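Mersha Guest House — Housekeeping and Rooms Meeting
Minutes, Nov 21, 2022

Present: Mirta Olivares (chair), Kenneth Rankin, Blažena Kolář, Hafþór Vestergaard (minutes)
Apologies: Bjarke Laxdal

1. Minutes of the last meeting
Accepted with one correction. The hallway rug went to the cleaner's in August, and it has been back for some time.

2. Bed linen
Blažena reported on the white sheets from Mesham. The first 30 are in use and the rest are still wrapped in the linen closet. They wash well but come out of the dryer creased, and on a wide bed it shows once the blanket is off.

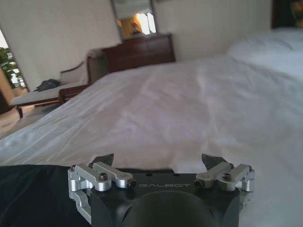 Kenneth asked if we should go back to ironing. Blažena said it adds almost 13 minutes a bed and she would rather see the sheets taken out of the dryer early and pulled tight by hand. Mirta agreed to try that first. Guests have not complained about creases. They have complained about sheets coming untucked at the foot, so the foot gets tucked before the sides from now on.

Hafþór asked what to do with the old cream sheets. Keep the good ones for the rollaway beds, cut up the others for rags.

Action: Blažena to write the new order of work on the card inside the linen closet door.

3. Pillows
The Ondo pillows are holding up. Two from the upstairs back room have gone lumpy and will be replaced. Pillows go on last, after the sheet is straight, with the open end of the case facing away from the door. Kenneth thinks the open end makes no difference. Left as it is.

4. Dark wood furniture
The dressers show dust by the afternoon, especially along the top edge. Spray polish has been leaving streaks on the reddish ones. Blažena has been using a damp cloth and then a dry one, and wants everyone to do the same. Polish once a month only.

Kenneth pointed out that a sheet left hanging on the dresser side gets stepped on when someone opens the drawers. Tuck that side even when the bed is only half made — it takes a moment and saves a wash.
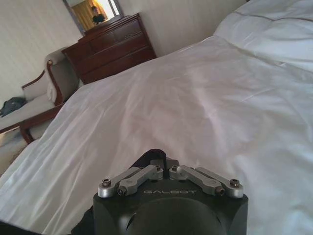

5. Supplies
Laundry soap from Jikance is up again in price. Mirta will ask for a quote on 50 pounds. Bjarke sent word that the shelf in the supply room is still loose and he will fix it when he is back.

Action: Mirta, soap quote. Bjarke, shelf.

6. Other business
Kenneth asked for a second step stool upstairs. Agreed.

Next meeting to be set when Bjarke returns.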